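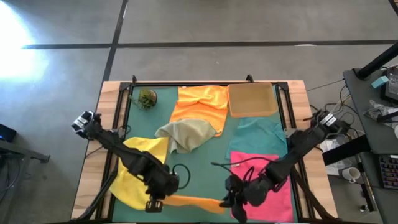
Are more expensive grippers worth it if all you want to do is handle cloth?

Mostly they aren't, and I say that as someone who has now paid for two sets.

I bought the Fediretti fingers in June of last year because the product page said they were "textile ready." I have never found out what that means. I wrote and asked, and got back a PDF about payload. A towel weighs next to nothing. Payload was never my problem.

My problem is the first pinch. A parallel jaw coming straight down on a flat towel has to push a little fabric up between the fingers before it can close on anything. Come in too high and you get air. Come in too low and you grind the fingertips into the mat and the motors complain. The window is a few millimeters, and it moves with every fold underneath. Crumpled cloth is easier, which is why so many demo videos start with crumpled cloth.

So I ran the plain black fingers against the Fediretti set, 300 pinches each, same arms, same towels, same mat. The Fediretti set missed 51 fewer times. That sounds decent until you look at where the gains came from. Nearly all of them were on the thickest towel, which I'd have folded in half first anyway. On thin stuff I could not tell the two apart, and Khanyisile Khumalo, who scored the second half without knowing which set was on, couldn't either.

The wrist cameras are another story, and I'm less grumpy about those. Once the fingers are close to the cloth, the overhead view is half arm. The wrist view at least shows you the edge you're about to grab. What it costs you is cable. I have rerouted mine more times than I've changed grippers, and a loop of it still ends up across the work. If anybody has a clean way to get a cable past a rotating wrist without adding a pound of plastic clips, please write.

Kieran Hollis keeps telling me the real fix is the Zikano controller, with its force limit on closing. Maybe. I borrowed one for a while and the limit did stop the grinding. It also stopped the fingers short on anything doubled over, so I spent an evening raising it until it was doing pretty much what my old one does. It costs 2,000 dollars — I'd want a lot more than quieter motors for that.

Next I'm trying rubber tips from the hardware store, cut down with a knife and glued on. Same 300 pinches, thin towels only this time.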